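Weldu Forum > Languages at Home > Teaching and Materials

Topic: Teaching der/die/das to young children with colors, yes or no?

marzipan_tutor
September 24, 2025

Hello everyone. I teach German to small groups of children, ages six to nine, in the afternoons. My own first language is Hungarian, we have no gender in our grammar at all, so I remember well how strange it was for me to learn it.

Since August I use the Dradivar picture cards. Each card has the noun printed in a color: blue for der, red for die, green for das. The children like the cards and they learn the words fast. But last week I wrote the same words in black on the board and almost the whole group could not tell me the article. They asked me "which color is it?" So now I am afraid I have taught them colors and no articles.

Do you use colors? And if you do, when do you stop?

kettle_and_chalk
I stopped using them years ago. You have seen the reason yourself. The child remembers that the spoon is blue, then has to translate blue into der. It is one more step, and the step is slow when they speak. I say the article with the noun from the first day, always together, like one long word. derLöffel, dieGabel, dasMesser. If a child answers me only "Löffel" I wait, with a friendly face, until the article comes.

nordlicht8
I don't agree with kettle_and_chalk. Colors are fine, the problem is that the cards do the work for the child. If the color is already printed, there is nothing to decide. I give my pupils black and white cards and three pencils. They hear the word from me with the article and they must underline it in the right color. After that the card goes in the box and the next lesson we play without looking at the pencil line.

I have also the Dradivar set and I find it pretty but too big. There are 1549 cards in the full box! No child of seven needs the word for "stapler."

marzipan_tutor
I have only the small box, 40 cards, food and things in the home. I can copy them in black and white, good idea. Maybe I cover the printed word with a paper strip also.

How many new nouns do you give in one lesson?

nordlicht8
With this age 8 at most, and from one topic. When they are tired I give 3 and we repeat the old ones.

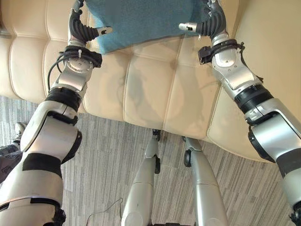

Another thing I do is to mix the articles from the beginning. Some books present all the der words in one unit, then all the die words. The children get everything right in the unit and nothing right afterwards, and the parents think we have made a big progress. If the list is mixed they make more mistakes in the first weeks, but they listen better.

plum_semester
I am a parent and not a teacher, I hope I may write here. My daughter had colors in her Saturday school and at home we had a book from Kukthorpe that uses other colors, there die is yellow and der is green. She was completely confused and cried over the homework. So please, if you use colors, tell the parents which ones.

kettle_and_chalk
This is exactly my problem with it. There is no one system. Every publisher takes the colors he likes, and the child who changes the school must forget the old ones. With the sound there is only one system.

nordlicht8
The child who changes the school also has a new teacher and new books and survives it. Blue, red, green is what I see in most places. I think you make it bigger than it is.

kettle_and_chalk
Maybe. But you did not see plum_semester's daughter with her homework, and neither did I.

tarlow_reader
I teach in Tarlow, mostly children who hear German from one grandparent. For them the adjective helps more than the color. I never ask "what is the article of Hund?" I ask them to finish "ein großer..." or "eine große..." and they choose a thing that sounds right. They can do this before they can explain anything. For children without German at home it works less well, I must say, they need first some months of hearing.

Songs are good too, but choose one where the article is on the strong beat. In many songs it is swallowed and you hear only the noun.

marzipan_tutor
Thank you all. Two of my pupils have a German father, I will try the adjective game with them, and the black and white cards with the rest. I wrote a note to the parents about the colors this evening.

tarlow_reader, can you give me the name of one such song? The ones I know have all the article on the weak beat, I was singing them in the kitchen to check.

tarlow_reader
I make them myself, to be fair, on the melody of "Bruder Jakob." Four nouns, each one two times. I will type one when I find my folder.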